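Greifarm im Bad: drei Wochen mit dem Mietpaket von Orketti

Ich hatte hier im Juli schon kurz geschrieben, dass ich für unsere Werkstatt ein Mietangebot für Serviceroboter prüfe. Jetzt ist die Testphase vorbei und ich kann mehr dazu sagen.

Das Paket heißt Sundari und kommt von Orketti in Kosberg. Man bekommt einen Roboter mit Greifern, Kameras nah am Greifer, die Software und eine Einweisung. Der Roboter selbst ist von Galbot, Orketti stellt ihn nur auf und richtet ihn ein. Die Miete liegt bei 557 Euro pro Woche, Mindestlaufzeit 3 Wochen. Transport geht extra, das steht leider erst auf der zweiten Seite des Angebots.

Mich hat vor allem das Bad interessiert. Küche zeigen alle Anbieter, Waschbecken und Spiegelschrank so gut wie keiner. Dabei ist gerade das für eine Pflegeeinrichtung wie Essien, für die wir den Test mitgemacht haben, der Raum, um den es geht.
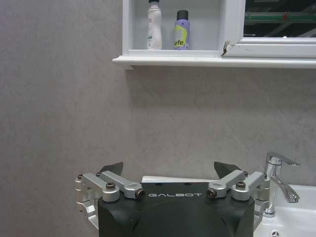
Die Einrichtung hat einen Vormittag gedauert. Man legt in der Software Zonen fest, zum Beispiel Beckenrand, Ablage, offenes Fach, und ordnet ihnen Aufgaben zu. Die Oberfläche ist auf Englisch, die deutsche Übersetzung deckt nur die Hauptmenüs ab. Wer mit Tabellen umgehen kann, kommt zurecht. Das Handbuch habe ich nach dem ersten Tag nicht mehr gebraucht, die Telefonnummer vom Support schon.

Zum Greifen: Die Finger laufen spitz zu, damit kommt man gut zwischen Dinge, die eng nebeneinander stehen. Flaschen und Dosen aus dem offenen Fach waren in den meisten Fällen kein Problem, solange sie halbwegs voll waren. Leere Plastikflaschen kippen beim Anfahren gern um. Bei weichen Sachen wie Lappen wird es mühsam, da braucht der Roboter oft mehrere Anläufe. Ich habe eine Reihe mit 30 Durchgängen protokolliert, immer dieselbe Flasche vom Beckenrand ins Fach. 19 davon liefen ohne Eingriff durch. Für einen Alltagseinsatz reicht mir das nicht, für einen Versuchsaufbau schon. 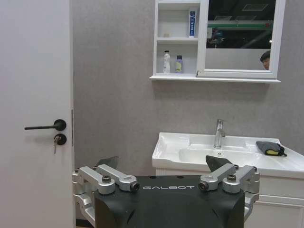 Die Spiegeltür hatte ich als Schwierigkeit erwartet, und so war es auch. Steht der Arm schräg davor, meldet die Software manchmal ein Hindernis, wo keins ist. Der Support hat empfohlen, die Spiegelfläche als Sperrzone einzutragen. Seitdem waren die Fehlmeldungen weg, dafür macht der Roboter einen Umweg und braucht länger.

Enge Räume bleiben ein Thema. Vor dem Waschtisch muss genug Platz zum Drehen sein, und die Maße im Datenblatt gelten ohne ausgestreckte Arme. Wer mieten will, sollte vorher selbst nachmessen.

Die Abrechnung war korrekt, die Kaution kam nach der Rückgabe ohne Nachfrage zurück. Verlängert haben wir nicht. Orketti hat für den Herbst eine neue Softwareversion angekündigt, die mit weichen Gegenständen besser umgehen soll. Wenn Essien dann noch Interesse hat, mieten wir noch einmal und ich wiederhole die Reihe mit derselben Flasche.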